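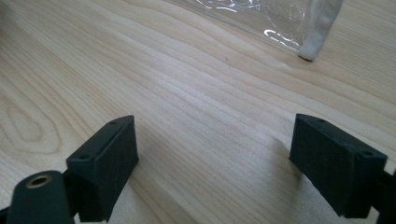
**How often does the tabletop need oiling?**

Twice in the first month, then every September. A table that gets daily meals may want an extra coat in between.

## 4. Care of the Merncombe tabletop

This section covers pale timber tops supplied with an oil finish. If your top was ordered with the Radlow hard lacquer, skip to section 5. Oil will not soak into lacquer and will leave a sticky film.

### 4.1 Before you start

You will need:

- Evia clear table oil, one tin
- 2 lint-free cotton cloths
- a grey non-scratch pad
- mild dish soap and warm water
- newspaper or a drop sheet for the floor

Work in a room with the windows open. Keep the top out of direct sun until the job is finished.

### 4.2 Cleaning

1. Clear the table and wipe off crumbs with a dry cloth.
2. Wash the whole surface with warm soapy water. Wring the cloth out well first.
3. Wipe again with clean water, following the grain.
4. Leave to dry overnight.

**Note:** Washing can raise the grain slightly. If the surface feels rough once dry, rub it lightly with the grey pad. On tops with oval or looping grain, follow the length of the board and ignore the loops.

### 4.3 Oiling

1. Stir the oil. Do not shake the tin.
2. Pour a small amount onto the first cloth and spread it thinly along the grain.
3. Do the edges and both ends. The ends take up more oil than the face.
4. Wait about 11 minutes.
5. Wipe off everything still sitting on the surface with the second cloth. Look across the top at a low angle to find any shiny patches you have missed.
6. Leave for a full day before putting anything on the table.

**Caution:** Oily cloths can heat up and catch fire by themselves. Lay them flat outdoors to dry, or soak them in water and seal them in a metal container before putting them in the garbage.

### 4.4 Marks and colour

White rings from hot mugs often fade after a few days. If one stays, rub it with the grey pad and a little oil, then wipe dry.

Pale wood darkens with light. Move centrepieces and placemats every couple of weeks during the first year so the colour stays even.

Do not use bleach, spray polish, or scouring powder.

### 4.5 Replacement supplies

Oil and pads are sold through Fogh dealers under part number 103. For deep scratches or a split board, write to Grímur Lauritsen in the finishing shop and include the number stamped under the top.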